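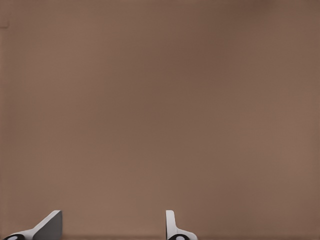 Section 4 – First coat and drying

Read section 3 first if you haven't cleaned and sanded yet. Ceketti wall and board paint goes on thin and looks wrong for the first hour, so don't judge it while you're still holding the roller. What you want at the end is a flat matt colour with no shine in it, like a plain muted brown that goes a bit redder to one side and a bit greyer in the middle. Small shifts in tone like that are fine. Hard lines and shiny patches are not, see 4.3.

4.1 Before you open the tin

1. Check the batch number on the lid. All tins for one wall should match. If they don't, tip them into one big bucket and mix.
2. Room between 10 and 25 degrees. Not colder.
3. Windows open a crack, no fan.
4. Mask edges. Low tack tape only.
5. Stir with the flat stick, from the bottom up. Don't shake the tin – you get bubbles and they end up on the wall.

Note: the Dotero primer has to be fully dry. Overnight is best. If it still feels cool to the back of your hand, leave it.

4.2 Putting it on

1. Pour 500 ml into the tray. No more, it skins over.
2. Load the roller, then roll it off on the ridges until it stops dripping.
3. Cut in along the top with the Lis brush, one arm's length at a time. Don't do the whole room and come back.
4. Roll straight down from the cut-in line. Then next strip, overlaping the last by a third.
5. Finish every strip with a light pass from top to bottom, same direction each time.
6. Keep going to the corner. Tea break at corners, never in the middle of a wall.

Caution: do not thin the first coat. Second coat can take up to 200 ml of clean water per full tin, if the weather is warm.

Caution: wash splashes off skin with soap and water. Eyes, rinse for a good while and ring your doctor if it stings afterwards.

4.3 Drying

Touch dry in 4 hours. Leave it 7 before the second coat, longer in a damp room. The colour will go darker, then lighter again. Normal.

Look along the wall with a lamp held close to it, not straight on. You are checking for:

Shiny patches – paint was too thick there. Rub down with the fine pad, dust off, recoat.
Hard lines between strips – the edge dried before you got back to it. Same fix.
Faint roller grain – leave it, second coat evens it out a lot.
Dull spots that drink the paint – bare filler. Dab on primer, wait, then paint.

Elżbieta Kołodziej in our Prakisberg workshop does her lamp check after dark and says she finds twice as much. Worth a go if you're fussy.

4.4 Stopping for the day

1. Scrape the tray back into the tin.
2. Wipe the rim, lid on, tap it down all round with a rubber mallet.
3. Wrap roller and brush in a plastic bag, push the air out. Good till the morning, not longer.
4. Pull the tape while the paint is still a bit soft, slowly and back on itself.

Note: new tin label from June. Old label says two hours between coats, ignore that, it's wrong. Corrections to this section go to Suqin Yao please, with the page number.

Second coat is section 5. Same as above apart form the water.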